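Stetetti support forum > Installed audio > Ceiling speakers and paging
Ticket: Hum and low volume on zone 2 after adding speakers
Opened by: Mohit Pal
Status: Solved
2026-06-26

Hi all, I've been fighting a paging system for a week and I'm going to write down everything I've tried so you don't have to drag it out of me (I know how these threads go!).

The setup is a Tijani mixer amp in a back office, feeding two zones of ceiling speakers on a 70 volt line. Zone 1 is the shop floor and it has been perfect since the day it went in. Zone 2 is the stockroom, the hallway and the break room. Last month we added more speakers to the hallway end of zone 2, all Kudau 8 inch with the little transformer on the back, and ever since then that zone has been quiet, a bit thin, and there's a hum under everything. You hear it most when the music drops out for a page.

What I've done so far:

Swapped the zone outputs at the amp. The hum and the low level stayed with the stockroom wiring, so I'm fairly happy the amp is fine.

Turned the zone 2 level all the way up. Louder hum, slightly louder music, and the protect light started blinking after a few minutes. Turned it right back down!

Unplugged the music player and the paging mic one at a time. With both out, the hum is still there, just the same.

Checked the ground screw on the amp rack. It was a quarter turn loose, I tightened it, and nothing changed. I really wanted that to be the answer.

Borrowed an impedance meter and put it on the zone 2 pair with the amp off and the wires disconnected. It read 57 ohms, and then I stood there on the phone trying to remember what it was supposed to read.
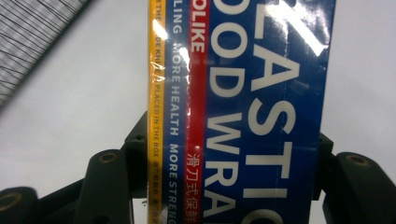
What should a 70 volt line read on an impedance meter?
Take the line voltage squared, 5,000 if you round it up a little, and divide by the total watts of all the taps on that line. The reading should land near that number, and if it's much lower, something on the line is drawing more than you think it is.

OK, so that came from Vivek Goel over on the Skerkberg side and it got me moving again. I sat down with my wiring sheet and added up the taps. By my sheet, zone 2 should come to 35 watts, so 5,000 divided by 35 gives me a bit over 141 ohms. I measured 57. Going backwards, 57 ohms works out to a load of nearly 88 watts, and that output on the amp is only good for 60. No wonder the protect light was unhappy with me.

Update, same evening. I split the zone at the junction box over the hallway door and metered each half. The old half (stockroom and break room) came out right where the sheet says it should. The new hallway half was way too low. So up the ladder I went, and I pulled the first of the new speakers down by its grille.

The tap wire was on the wrong lug. My sheet says 2 watts for each hallway speaker and this one was sitting on the highest tap. I pulled the next one and it was the same, and so was the one after that. I'm pretty sure I wired the first one on the bench, got it wrong, and then copied my own mistake all the way down the hall. (The lugs are marked, by the way. The print is tiny, but it's there.)

Moved every one of them to the right tap, put the halves back together, metered again, and got 139 ohms. Close enough for me! Volume is back, the protect light stays off, and music sounds like music.

The hum dropped a lot but it didn't go away, so that part was a separate problem. Vivek asked me how the new cable was run, and yes, I'd tied it to the conduit for the hallway lights because it was going the same way and it was easy. I cut the ties and moved it over to the other side of the ceiling space on its own hangers, crossing the conduit just once and at a right angle. Now I have to stand right under a speaker with everything muted to hear anything, and even then it's mostly the air handler.

One more question before somebody closes this. The boss wants a horn out at the loading dock in July, and the run would be 400 feet. I've got plenty of 18 gauge left on the spool. Is that OK for one horn tapped at 15 watts, or should I be buying 16?

Reply from Vivek Goel:
18 is fine for one horn at that tap, the loss is small. If you think they'll want a second horn out there later, pull 16 now and save yourself the ladder. Meter it before you connect it to the amp. Marking this one solved.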